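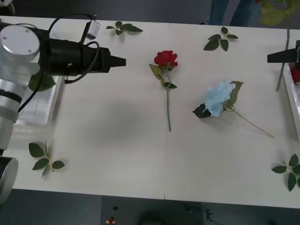

Artificial flowers

Artificial flowers are imitations of natural flowering plants, made for display, clothing or craft work. They are sold as single stems, as loose leaf sprigs and as finished arrangements. Most of those in shops today are made from polyester cloth and moulded plastic, although they are still widely labelled "silk", a word that describes very few of them.

History

Makers have used linen, paper, wax, feathers, shell and true silk. Popular accounts often say the craft is more than 2,000 years old and trace it in a straight line from one ancient court to the next. Evidence for an unbroken line is thin. Flowers of cloth and paper were made in many places, and there is little reason to suppose that each learned it from the last.

Common forms

The red rose on a long green stem is the form most people picture, and it is usually sold with a few leaves set high, close to the bloom. Hydrangeas are popular for filling space, as one head covers a good deal of a vase. They come in pale blue, pink, white and a range of colours not found in any garden. Leaf sprigs are sold separately as "greenery" and are used to hide bare stems and the rim of the container.

Stems often have a wire core, so they can be bent to shape or cut down with pliers. Kitchen scissors are sometimes recommended for this and are generally ruined by it.

Arranging

Stems are commonly laid out flat on a table and sorted by length before any are cut. Many guides insist on odd numbers, usually 3 or 7 main blooms. The rule is repeated far more often than it is explained, and plenty of pleasing arrangements ignore it. The retailer Jakberg grades its stems by height and sells them in boxes of 8, which leaves followers of the rule with one to spare.

Claims made by sellers

The term "real touch" refers to a soft coating on the petals. It has no agreed meaning, and stems sold under it by Drolto and by Cenari differ noticeably in feel. "Fade-proof" should be read as slow to fade: dyed cloth left in a sunny window will lose colour, reds often among the first.

Artificial flowers are also promoted as the greener choice because they are not thrown out each week. Whether this holds depends on how long they are kept. Stems that mix cloth, plastic and wire are hard to recycle, and those bought for a single December table may have little advantage over cut flowers.

Care

Dust is the main nuisance. A soft brush or a hair dryer on its cool setting will shift most of it. Washing is riskier, as some dyes run and some glues let go, and a hidden leaf should be tested first.

See also: Dried flowers; Floristry; Paper craft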